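Home Robotics Board > Rules and Good Practice > Clear the couch first, or let the robot do it?

bolel_bench
Our group is rewriting its rules for tidying runs in real living rooms and we're stuck on rule 2. The current text says "remove all personal items from soft furniture before the arms are powered." Great for safety, but picking stuff up off the couch is the whole job! I'd like to swap it for a list of what may stay and what has to go. How do the rest of you word it?

sofa_sorter
We had that same rule and everybody quietly ignored it, so I'd say yes, change it. Ours now says light things may stay (cloth, plastic cups, remotes), and anything breakable, hot, sharp or alive has to go. Takes a minute to check and people really do it.

Jemis44
I'm going to disagree a little. A remote isn't harmless. It has buttons, and a grip in the wrong spot turns on a TV at full volume while somebody is standing next to two live arms. I jumped a foot when it happened to me. Batteries out before the run, that's my rule.

sofa_sorter
Batteries out changes the weight though, and then your grip numbers are for a remote no one owns. I'd sooner unplug the TV.

Jemis44
OK, unplugging the TV works for me. Put it in writing, please – people forget.

konetti_fan
Can we talk about blankets? I went through our log for February, 136 runs, and 23 of them were stopped by hand. Some 13 of those stops were fabric: a finger hooked in a fold, or a throw dragged along with whatever was being picked. Cups and remotes barely show up. So a list that worries about the small stuff and says nothing about blankets and loose pillows has it backwards, if you ask me.

bolel_bench
Huh, I would have guessed the opposite. Do you ban them?

konetti_fan
No, we keep them and slow down. Half speed any time the fingers are near loose fabric, one person with a hand on the stop button, and nobody reaches in to free a snag until the arms are off. That last one we learned from the Durán checklist and I'd put it first on anybody's page.

Jemis44
Agree on that one, no argument at all.

quiet_gripper
I mostly lurk, but one more thing for the list: baby stuff. If it could go back in a kid's mouth, we wash it before it goes home, and we wipe the fingers down between houses. It's a pain and I still think it should be a must and not a "should."

sofa_sorter
A must for every cloth? We'd be doing laundry all Tuesday.

quiet_gripper
Every cloth a baby uses, yes. Bibs, burp cloths, cups too. I'll live with the laundry lol.

bolel_bench
Fine, I'm sold on most of this. Under the new wording a couch like ours would be OK to start on: patterned cloth, pink cup on its side, remote, cushions left in.
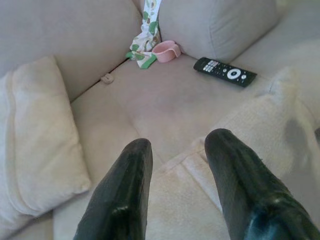
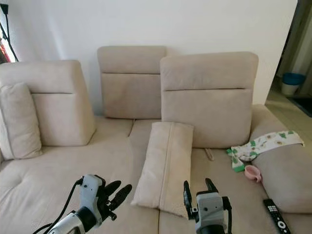 Draft 2 of the rule, please pick it apart

Light, unbreakable items may stay on the couch. Anything breakable, hot, sharp or alive goes out of the room.
Unplug the TV if a remote is in play.
Half speed near blankets, throws and loose pillows, with one person on the stop button.
Arms off before anyone frees a snag.
Baby items get washed before they go back to the family, and the fingers get wiped between houses.

konetti_fan
Add "loose cushions" next to pillows and I'd sign it.

Jemis44
Same. And say who does the unplugging – if it's everyone's job we'll be back here in a month with me complaining about the volume again.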